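Folke Wikström, who is responsible for safety at the Clestano handling laboratory, agreed to discuss the stoppage of 22/08/2019 once the internal review had closed. The fault arose during a gripping trial with flexible items.

"The controller reported a secure hold when the fingers were still open," he said. "It then began the lift. The second arm had been told that the item was on its way and moved in to receive it." 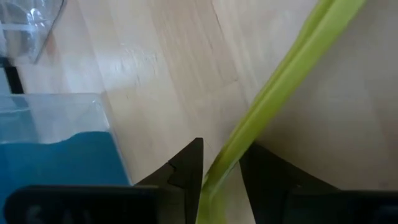
*Gripper fingers on either side of a flexible strip.*

The arms came into contact at low speed and the protective stop operated. No one was hurt. Mr Wikström nevertheless classed the event as serious. The review examined 1,451 logged grips and found the false signal in two of them.

Wubit Seyoum, who led the review, traced the error to a threshold carried over from earlier work with rigid parts. "A thin, soft object gives very little resistance," she said. "The value had been set for something quite different, and our change procedure did not require anyone to look at it again."
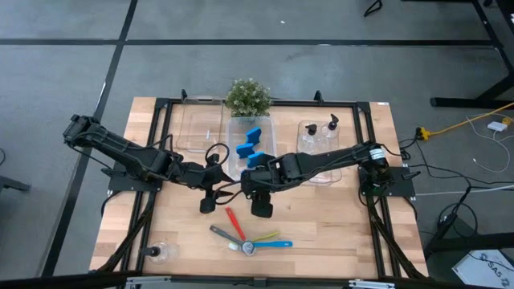

*The two-arm work table at Clestano.*

Both arms share the middle of the table, and Ms Seyoum has asked that only one be permitted to enter that area at a time. Mr Wikström has accepted the request, although he expects trials to take longer.

"We shall run 300 grips under the new rule before I sign anything," he said. The revised procedure has been sent to the Standitz site for comment.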